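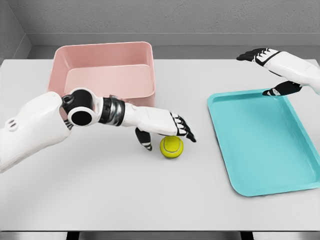 Pink bin at the back left of a white worktop, rendered.

Tredstead Modular Worktop: Long-Term Review

The Tredstead is a sit-only worktop sold in flat boxes, with a matte top and a bolt-together base. I bought the long version in May to replace a door on two filing cabinets. It has been used since then for sewing pattern layout, parcel packing and a fair amount of laptop work. This review covers assembly, surface, stability and the optional accessories. I paid full price for everything.

Assembly

The box contains the top, two end supports, a rear stretcher and a bag of bolts. The instructions are drawings only and mostly clear. Step 4 is the exception: it shows the stretcher brackets with the slots facing inward, and they need to face outward or the bolts will not reach the inserts. I built it the wrong way first and had to back out the whole rear row.

The inserts are threaded metal and take the bolts cleanly. Start every bolt by hand before tightening any of them. The supplied hex key is short and slips under load, so use a proper driver if you own one. The top is heavy enough that flipping it alone is a bad idea on a hard floor. Phong Nghiêm, who has the same model in his repair shop, assembled his upright with the top resting on sawhorses, and I would do it that way next time.

Surface

The matte finish is the main reason to choose the Tredstead over the Vosalach, its closest competitor at this price. The Vosalach top is semi-gloss and throws a hard reflection from any overhead lamp. With the Tredstead I can trace pale pencil lines on tissue without moving the light.

Cleaning is average. Coffee and tailor's chalk come off with a damp cloth. Ballpoint needs rubbing alcohol. Graphite is the worst of them -- it smears into the texture and takes several passes. A craft knife will mark the finish, so keep a cutting mat under any blade work. The front edge has a slight radius and is comfortable under the forearms. The back edge is square and less well finished, with a faint ridge where the edging meets the top.

Stability

Front to back, the base is stiff. Side to side there is some movement, noticeable when a sewing machine runs at full speed near one end. Retightening the stretcher bolts after the first 3 weeks took out most of it. Moving the machine closer to a support took out most of the rest.

The leveling feet have a short range. My floor drops toward the window and one foot is at its limit. Anyone in an older building should measure first. The locknuts on the feet hold well and have not drifted.

Accessories

The Cù clamp-on cable tray is worth having. It grips the rear edge without drilling and fits a full-size power strip, although plugs with large adapters have to go at the ends.

The Rotari drawer is harder to recommend. The slides are smooth, but it hangs low enough to touch my knees at normal chair height. Mererid Bowen tried it at my desk, and she is a good deal shorter than I am; she had the same complaint. I removed it after 11 days and went back to keeping small tools in open bins on top.

Warranty and parts

One insert arrived cross-threaded. Tredstead's support desk asked for the batch code, printed on the underside near the left support, and mailed a replacement with a small tube of adhesive. The code is hard to read once the desk is upright, so write it down during assembly.

Verdict

Good surface, adequate base, poor drawer. Buy the top and the cable tray. If you run heavy equipment at one end, budget for a second stretcher -- it is sold separately and uses the same brackets.

Rating: 4 out of 5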